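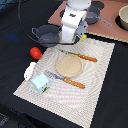
Trivcombe, the small software firm behind the Dandora motion planner, put out a new release on Friday, and the headline feature is that the thing now thinks for less time before it does anything. Older versions worked out a full path for the arm, checked it, then threw it out the moment the camera changed its mind about where a tomato was. Release 2 plans in short stretches and patches the path as new views come in. The test bench is a place setting: a woven mat with a plate, a knife and a fork on it, a light blue carton near one corner, and pots close enough to the arm to make a careless elbow expensive. According to the release notes, a replan that used to take 700 milliseconds now takes 200, a gap the company describes as "noticeable" and its demo crew describes as "lunch."

The other half of the update is perception. Dandora used to treat everything on a table as a box with opinions about its own size, so a fork got the same generous safety margin as a saucepan and the arm went the long way around both. The new version keeps a rough shape for each item and shrinks the margin for flat things. Trivcombe ran the change through 50 table layouts before shipping it and says the detours are shorter in most of them. It has not said what happened in the rest, though the notes do contain a section called "Known issues with handles."
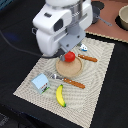 Existing users get the planner and the shape tracker together, like it or not. The two now share a clock, which fixes an old bug where the arm would politely avoid an object that had been moved a moment earlier. Config files from the first release will load, with warnings - a great many warnings - and the old margin setting is ignored without complaint.

Aroso, which sells a competing toolkit, said its own update is due in September. Pappas, a reseller that carries both, has already moved its training material over to the new Dandora and is asking customers to hold off on the upgrade until they have backed up their calibration files. The download is on Trivcombe's customer page, under "Legacy."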